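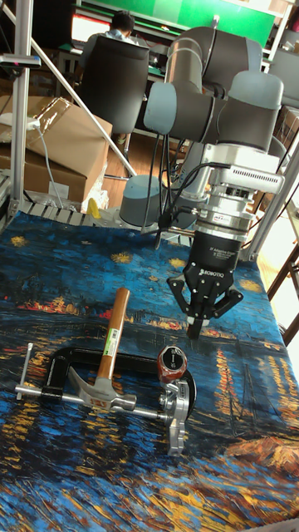 Claw hammer and C-clamp on the table at the Skurnville Tool Library. Or G-clamp, depending on who does your filing.

Tool library finds it owns one clamp fewer than it thought

25 January 2025

Skurnville Tool Library has finished checking its shelves against its catalogue, a job that was meant to take a morning and went on for most of a week. The catalogue promised 203 items. The shelves produced 197. Much of the week went on a single large clamp, which had been in the building the whole time and under two names.

The clamp was entered once under C, as a C-clamp, and once under G, as a G-clamp, by two people who have each used the one word all their lives and saw no need to look under the other. On paper the library therefore had a pair. A reader in Delach had even reserved both of them for the same weekend, to hold a worktop down while the glue set, and went home with one clamp and a heavy dictionary.

Vratislav Oravec, who keeps the catalogue, said the double entry went back at least two winters and that he would rather not say whose handwriting was on the first card. The handwriting on the first card slopes to the left. So does the handwriting on the notice asking people to wipe their feet.

He has spent part of the week trying to settle the matter. The case for C is that the thing has an open frame and looks like a C. The case for G is that it looks like a C with a screw in it, and that everyone's grandfather called it a G-clamp. A third proposal, that it be filed under "clamp, big", received more support than either and has been set aside for the time being as giving up.

The claw hammer caused less trouble. It has a wooden handle with a green and white barcode sticker on it, and everyone agrees it is a hammer. It is also the most borrowed thing in the library, mostly by people who say they already have one somewhere.

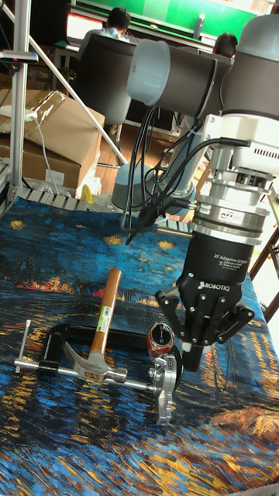 Vlasta Beneš would like it known that the tablecloth was a mistake from the start, that a hammer belongs on bare wood where you can see what you are doing, and that she has twice put down a panel pin on all that yellow and had to find it again with her thumb.

The cloth, for those who have not been in since the autumn, is a printed one with a night sky and a river on it, a good deal of deep blue and a good deal of swirl, after the manner of Van Gogh. It replaced a grey blanket. The blanket is not mourned, except by Mrs Beneš, but the new cloth has divided opinion in a way the blanket never managed. Returns have been left on it, inspected on it and, in one case, forgotten on it over a bank holiday, a black-handled screwdriver being hard to spot in a painted river after dark.

Anežka Vlček bought it, in a sale at Bretau, and defends it on the grounds that it cost next to nothing and that people now stop at the table. They do stop. Several have asked how much it is. Borrowings have not risen as a result, although the library has now had three offers for the cloth and one for the table.

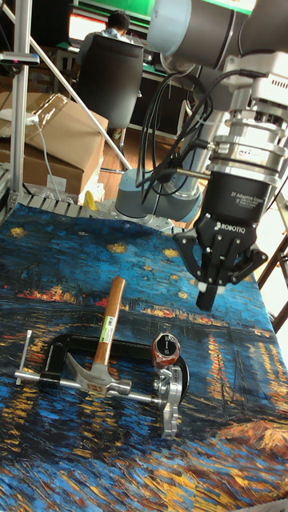

The Skurnville Sheet, No. 13, p. 2

Of the items still missing, the library is fairly relaxed. A spirit level is known to be in Delach and is described by its borrower as "nearly finished with". A set of hole saws was last seen going up a ladder. The half-inch chisel has been missing for so long that it has been kept in the catalogue partly out of respect.

From February the rules change a little. Tools may be kept for a fortnight, as now, but the loan will start on the day they leave the building and not on the day the borrower gets round to the job, a reading of the old rule which had become popular. Clamps must come back with the screw wound in. Anything with a crank should be turned through by hand at the desk before it goes out, so that arguments about stiffness can be had on the spot, with both parties present.

Drahomíra Charvát will be on the desk for the first fortnight of the new arrangement. She has asked borrowers to bring things back clean, and has defined clean as "cleaner than that".

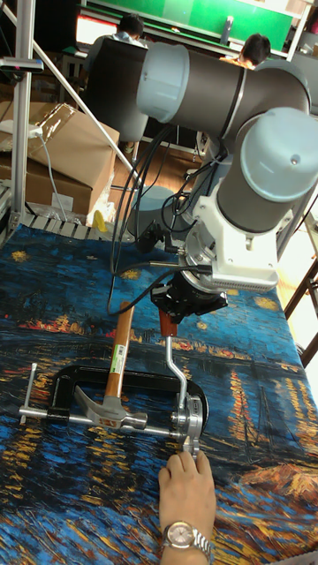 A hand on the crank end of the clamp, with the hammer laid across.

As for the clamp itself, it has been given a single entry. It sits under C, with a card under G saying "see C", and a further card, added by someone on Thursday evening in left-sloping handwriting, saying "see sense".

The library is open at its usual hours behind the old Sadeghi bakery. The bell does not work. Knock, preferably with something of your own.

Comments (4)

Vojtěch Vlček
It's a G-clamp. It has always been a G-clamp. I will be raising this in February.

glue_and_regret
I was the one who reserved both. The worktop is fine, thanks for asking, apart from the end where the second clamp would have gone.

Pam from Delach
The spirit level IS nearly finished with. I have one shelf to go and it has been a difficult shelf.

Vlasta B.
Who do I see about getting the blanket back? It was a perfectly good blanket.

Contact the Sheet | Corrections | © The Skurnville Sheet 2025 | Back to top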